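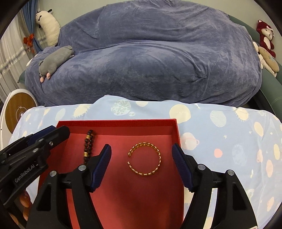
Fig. 1. Hand-held gripper over the red tray, pads open, with a linked bracelet between them.

Home | Courses | Workshop notes | Downloads | Contact

Plarkimside Technical Courses
Rezaul Dissanayake, January

Unit 6: Looking after the hand-held gripper

In these notes we treat the two-fingered gripper as a small machine which needs its own care. Jewellery is a good load for learning, as thin and round parts show quickly if the pads do not close well.

1. Before the work

Hold the tool with the fingers pointing away from you. Open it fully and look at the two ribbed pads. They should lean inward by the same angle. If one pad leans more, do not bend it by hand. Check first the pivots, two on each finger, and then the small screws on the bracket.

Clean the pads with a damp cloth and let them dry. Grease from the skin is the most common reason for slipping beads.

2. Closing test

Close the fingers slowly on a strip of paper and pull it. It must hold on the whole width of the pad. Write the result in the Tostalel log, together with the cycle number. Our tool Roy was at 3,177 cycles when we changed its left pad; the other tool, Dimino, is still on its first pair.

3. Choice of pieces

Begin with one piece alone in the tray. A stiff bangle is easier than a strand, which changes its form each time it is touched. When this goes well, work on the cloth with several pieces.
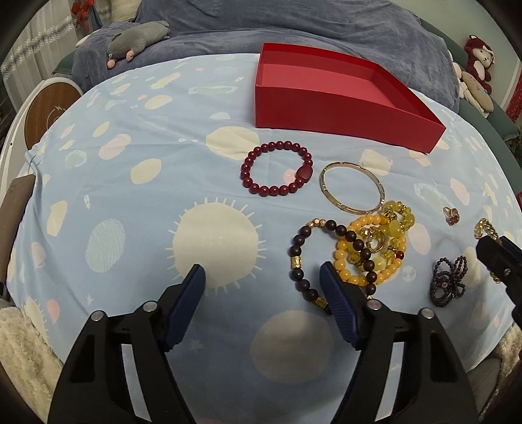
Beads which lie over each other are the hard case. Take the uppermost strand first, close slowly, and lift a little before you move to the side. If a second strand comes up also, put both down and open again. Never shake the tool, this loads the pivots sideways.

4. After the work

Look between the links for thread or loose beads. Tighten the screws only until they stop. The pads are to be changed after more than 26 hours of use, or sooner if the ribs are worn.

Homework: repeat the closing test 2 times and bring your log page.

6 comments | Share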